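Section 4. Masthead Wind Sensor and Display: Setup and First Calibration

Applies to the Griven wind sensor with the Flilum deck display. Revised February 22, 2018.

Read this section before the mast goes up. The sales sheet says the system is ready to race out of the box. It will give you a number out of the box. Whether the number means anything depends on the steps below.

4.1 Before you start

You need the sensor, the mast bracket, the display, the supplied cable and a 4 mm hex key. The key in the bag is soft and tends to round off, so use your own if you have one.

CAUTION: Do not shorten the sensor cable. The resistance is matched to the full length. Coil the extra below deck, away from the compass.

4.2 Fitting the bracket

1. Lay the mast on padded trestles with the track facing down.
2. Hold the bracket against the masthead so the arm points straight forward. The molded arrow on the bracket is a guide only. We have seen it off by enough to matter on a long beat, so sight along the mast with your own eye.
3. Mark the holes, drill, and seal the bare metal before you put in any screws.
4. Tighten the screws by hand. Thread lock is fine. A power driver will crack the bracket.
5. Plug in the sensor and turn the collar until it clicks. Pull on it. A collar that clicks can still be only half seated.

NOTE: The older Valentini bracket looks the same and will take the sensor, but it sits at a different angle. Don't mix the two, whatever the chandler tells you.

4.3 Wiring the display

1. Turn off the main battery switch.
2. Run the cable down inside the mast and out through the deck gland.
3. Connect red to positive and black to negative through a 2 amp fuse. The display has reverse protection on paper. Please don't test it.
4. Turn the power on. The display should show the software version, then a row of dashes, then a wind angle.
5. If the dashes stay up, go back to step 5 of 4.2 before you blame the display.

Lay out and check all small parts on a clear, flat surface before going back to the boat.

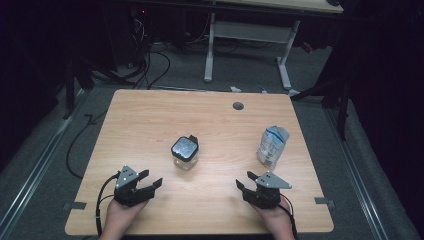 Fig. 4-1. Tabletop with two hand-held grippers, jaws partially open.

4.4 Zeroing the wind angle

Many owners skip this and then complain that the boat points higher on one tack. Perhaps it does. More often the sensor is crooked.

1. Motor straight into the wind in flat water, with the sails down. Harbors with tall buildings or trees on the windward side are no use.
2. Open MENU, then WIND, then ZERO.
3. Hold the heading until the counter on the display reaches 100.
4. Press SAVE. If you let go of the heading partway through, press BACK and start over. The display accepts a bad zero as happily as a good one.
5. Sail close-hauled on both tacks and compare the angles. A small difference can come from current or waves. A large one means the zero is wrong.

4.5 Damping

Damping smooths the reading. The range runs from 0 to 4000 and the factory setting is 1000, which looks nice and steady at the dock and lags badly in a shifty breeze. Start lower and raise it only if the numbers jump too much to read.

The AUTO setting claims to pick the best damping for the conditions. Try it on a practice day and watch it against the masthead fly. If the two disagree, believe the fly.

4.6 Linking to Stultau Race

The display can send wind data to the Stultau Race tablet app. Pair it from the app, not from the tablet's own settings page. The start line and layline screens use whatever wind angle they are given, so finish 4.4 first.

CAUTION: Check your sailing instructions before using linked data in a race. Some classes don't allow it.

Repeat 4.4 each April, or whenever the mast has been down. For error codes, see Section 7.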